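Galerie: Greifplanung auf bunter Tischdecke

Stand der Seite: 2021-03-11. Texte und Auswahl: Jozef Brouwer

Im Projekt Orwood arbeiten wir an der Software, die aus einem Kamerabild Vorschläge für den nächsten Griff berechnet. Der Planer heißt intern Skusitz, die Wahrnehmung davor heißt Pruken. Beide laufen als getrennte Prozesse und tauschen nur Objekthypothesen, Masken und Greifposen aus. Diese Seite zeigt Ansichten aus dem Kartonsatz, mit dem wir seit Februar die Segmentierung prüfen.

Der Satz umfasst 1413 Einzelbilder in 14 Sequenzen. Gearbeitet wird mit Schachteln auf einem bedruckten Untergrund. Für die Segmentierung ist das unangenehm: Helle Kartons liegen dicht beieinander und ihre Kanten verlieren sich im Gegenlicht, während der Stoff darunter kräftige Konturen liefert, die keine Objekte sind. In der alten Fassung von Pruken wurden Figuren und Blumen auf der Decke regelmäßig als greifbare Gegenstände gemeldet.

Zur Lesart: Die Kamera sitzt am Greifer, die Backen liegen deshalb immer am unteren Bildrand. Pruken blendet sie mit einer Maske aus, die aus dem Öffnungswinkel berechnet wird. Die blauen Greifflächen dienen zugleich als Bezug für die Farbkorrektur.
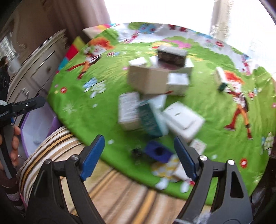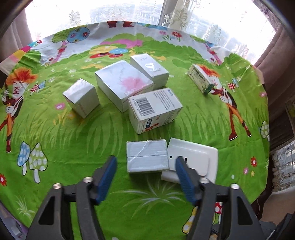
Kartons auf der grünen Decke, beide Male bei geöffneten Backen. Im ersten Bild ein loser Haufen, im zweiten unter anderem ein Karton mit Strichcode auf der Oberseite.

Zum ersten Bild: Der dunkle Karton mit der gräulichen Oberseite liegt hinten auf einem weißen. Für Skusitz ist das ein Stapelfall, der obere Karton muss vor dem unteren eingeplant werden. Die Stapelrelation wird aus der Verdeckung geschätzt und erst übernommen, wenn sie in 4 aufeinanderfolgenden Bildern gleich ausfällt. Am linken Rand ragt ein zweiter Greifer herein. Er gehört in die Klasse »Werkzeug« und wird vom Planer als Sperrbereich behandelt, ebenso die Hand am Griff.

Zum zweiten Bild: Die schlichte weiße Schachtel vor den Fingerspitzen und das flache weiße Gerät rechts daneben berühren sich. Solche Paare verschmelzen in der Segmentierung leicht zu einem Objekt. Seit der Umstellung auf den kombinierten Kantenterm werden sie meist getrennt, bei glänzender Folie bleibt es schwierig. Der Strichcode wird nicht ausgelesen. Er dient nur als Textursignal für die Lage der Oberseite.

Rechts liegt in beiden Bildern eine schmale Schachtel mit dunkelgrünem Ende über einer gedruckten Figur. An dieser Stelle prüfen wir, ob die Maske an der Schachtelkante endet oder in den Druck hineinläuft.

Technische Angaben

Die Planung hat ein Zeitbudget von 300 Millisekunden je Bild. Wird es überschritten, verwirft Skusitz den Vorschlag und behält die letzte gültige Pose. Die Posen werden in Kamerakoordinaten gespeichert und erst beim Export in das Tischsystem umgerechnet. Korrekturen an den Masken bitte immer mit Sequenznummer melden, die Bildnummer allein ist nicht eindeutig.

Das Werkzeug zum Nachzeichnen der Masken stammt von Van Loon und wurde für Orwood um eine Ebene für Stapelrelationen ergänzt. Die Ansichten mit eingeblendeten Masken folgen auf einer eigenen Seite, sobald die letzten Sequenzen durchgesehen sind.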